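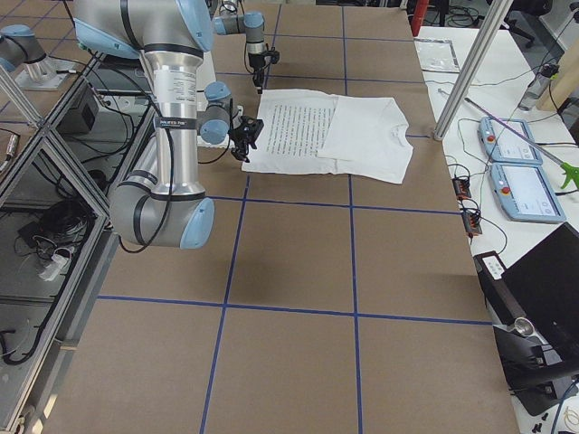 Figure 1. Two-arm folding cell with a T-shirt on the taped table. The two teach pendants are on the white side table at right.

Unit 3: Fault case, stop pressed on the wrong arm
Course notes, Robot Cell Practice. Instructor: Marleny Cáceres

Read this before the August lab. It covers one fault in a shirt-folding cell and the checks we now use. You will be asked to fill in a fault sheet in the same form.

What happened
Imad Daher was running the fold program at low speed. At cycle 1,549 the near arm closed its gripper on the shirt and started its lift before the far arm had let go. The two arms pulled against each other through the cloth. Imad reached for a pendant and pressed the red stop. It was the pendant for the far arm. The far arm stopped, still holding the collar, and the near arm kept pulling for some 3 seconds until its own force limit tripped. There were no injuries. The far gripper was knocked out of line and had to be reset.

Causes
1. The release signal from the far arm was read once, at the start of the step. It should have been read again just before the lift.
2. The two stops were not linked. Each pendant stopped its own arm only.
3. The pendants look alike and had no labels on their faces. They lay close together with cables crossing them.

The first cause started the fault. The second and third made it last longer - treat them as safety findings and write them up separately.

Position check after a fault
After any pull or collision, do not trust the saved positions. Clear the table, move each arm by hand control to the tape crossing, and compare the wrist camera view with the stored one. If the crossing has moved by more than 14 pixels, stop and recalibrate. 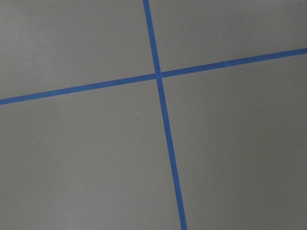

Figure 2. Wrist camera view of a tape crossing on the clear surface.

Compare the angle of both strips as well as the crossing point. A twisted gripper mount can leave the crossing in nearly the right place while the strips lean differently. Yesenia Muñoz found this on the second check, after the first had been passed.

Changes made
Both stops now act on both arms. Pendants are marked NEAR and FAR and kept apart.

For the lab
Bring a completed fault sheet for this case. List each cause, the evidence for it, and one test that would show it is fixed. Hand in to Rosaura Tamayo.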